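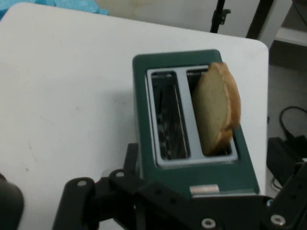 Making toast is still a long way from running a kitchen, Bohdan Koval remarked at the close of the June visit to the Griravent laboratory, and the delegation from Clandcombe largely shared his view.

## Household tasks

The staff reported 624 attempts at placing a slice of bread in a two-slot toaster, of which 542 were completed without help. Clearing a table remains slower than by hand.

## Shop-floor tasks

Carter Lavoie asked about shelf stocking. The laboratory plans 200 trials at the Vachon warehouse.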